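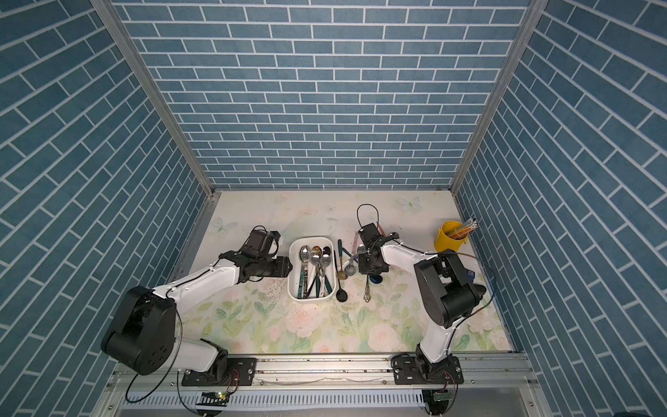 Drucken | E-Mail

Zwischenbericht an die Förderstelle: Strategiespiel "Fondine"
14. April 2022 | Rinalier, Projektleitung

Der Bericht umfasst die vier Monate seit dem letzten Mittelabruf. Er folgt der Gliederung des Förderantrags. Die Belegliste ist getrennt eingereicht worden.

Stand der Entwicklung

Fondine ist ein rundenbasiertes Aufbau- und Strategiespiel für Mobilgeräte. Die Spielenden errichten eine Hafenstadt, bilden Einheiten aus und schließen sich mit anderen Städten zu Bündnissen zusammen. Der Grundablauf aus Bauen, Handeln und Verteidigen ist vollständig spielbar. Von den geplanten Einheiten sind 14 fertig modelliert und animiert. Die Belagerungsschiffe fehlen noch, ihre Wegfindung im flachen Wasser muss neu geschrieben werden.

Die erste Region, Parri, ist abgeschlossen. Sie enthält das Tutorial, die Handelsroute entlang der Küste und die erste größere Schlacht. Die Texte liegen auf Deutsch und Englisch vor. Die französische Fassung ist beauftragt, aber noch nicht geliefert.
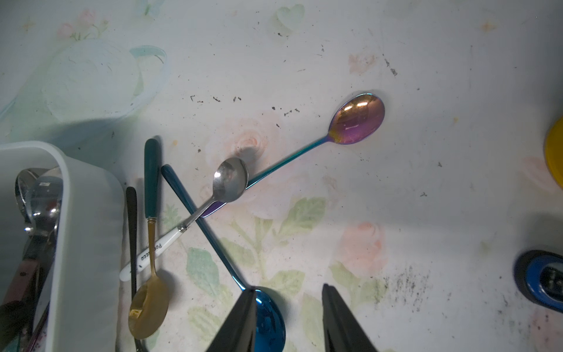
Löffel auf dem Tisch, der kleinere mit dem Schriftzug "Poccocco".

Netzwerk und Bündnisse

Der Serverteil läuft unter dem Arbeitsnamen Dillovance. Er verwaltet Konten, Bündnisse und die Zuteilung der Gegner. Im Antrag war vorgesehen, die Gegner allein nach der Stufe des Rathauses zuzuteilen. Das hat sich im Test nicht bewährt: Wer früh viel in Mauern investierte, traf regelmäßig auf deutlich stärkere Flotten. Die Zuteilung berücksichtigt jetzt auch die Zusammensetzung der Truppen. Der Umbau war nicht eingeplant und hat den Bündnischat nach hinten verschoben.

Die Abstürze beim Wechsel zwischen WLAN und Mobilfunk sind behoben. Offen ist ein Fehler bei gleichzeitigen Angriffen auf dieselbe Stadt - in seltenen Fällen wird die Beute doppelt gutgeschrieben. Bis zur Korrektur sind Mehrfachangriffe auf dem Testserver abgeschaltet.

Geschlossener Test

Am geschlossenen Test nahmen 204 Personen teil. Er lief über 14 Tage. Das Handelssystem wurde überwiegend positiv bewertet. Kritik gab es an den langen Bauzeiten ab dem mittleren Spielabschnitt und an der kleinen Schrift in der Marktübersicht. Die Schriftgröße ist inzwischen einstellbar. Die Bauzeiten werden mit dem nächsten Update verkürzt, die genauen Werte stehen noch nicht fest.

Mehrere Rückmeldungen betrafen den Ton. Die Schlachtmusik setzt zu früh ein und überdeckt die Warnsignale. Eine überarbeitete Mischung liegt vor und wird gerade eingebaut.

Mittelverwendung

Die Ausgaben für Grafik und Animation liegen im Plan. Bei der Serverentwicklung ist der Ansatz wegen der neuen Gegnerzuteilung überschritten. Der Mehrbedarf wird aus der Position Lokalisierung gedeckt, dort fiel das Angebot für die Übersetzung günstiger aus. Zusätzliche Mittel werden nicht beantragt. Wir bitten um Zustimmung zur Umschichtung.

Nächste Schritte

Bis Juni sollen die Belagerungsschiffe und der Bündnischat fertig sein. Danach folgt ein zweiter geschlossener Test mit eingeschalteten Mehrfachangriffen. Die zweite Region liegt als Karte vor, Gegner und Aufträge fehlen noch. Ob sie zum Start enthalten ist oder nachgereicht wird, entscheiden wir nach diesem Test und teilen es der Förderstelle schriftlich mit.

Zuletzt aktualisiert: 16:20 Uhr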